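Cell drifting after the paper was changed

onni_niskanen
Afternoon all. We put fresh kraft paper and tape on the table on Wednesday, and ever since then the arm has been dropping parts short of the bin. I've re-taught the drop point twice now and it still wanders by nearly 8 mm, which is driving me up the wall. 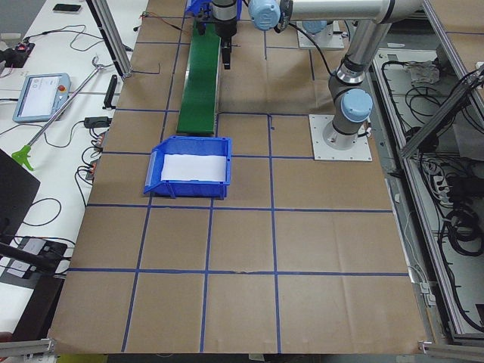
Our cell at Galtwood, bin at the end of the green belt

Payload is set right, as far as I can tell, and the belt hasn't been touched.

takgul
Lovely tidy grid, Onni! I'd look at the base plate though – is there paper under it? We had that on ours and it crept as the paper squashed down. Lift it, cut the paper away, bolt straight to the table.

Sketov60
Can't agree, Taner, sorry. Paper's far too thin for 8 mm. I'd bet on the bin, it's only sitting there and any knock will shift it. Screw down a couple of stops.

takgul
Fair point about the bin, but do check the bolts first, it's five minutes' work.

onni_niskanen
Thank you both, very kind. I'll do the bolts tonight and the stops after, once I've found the long hex key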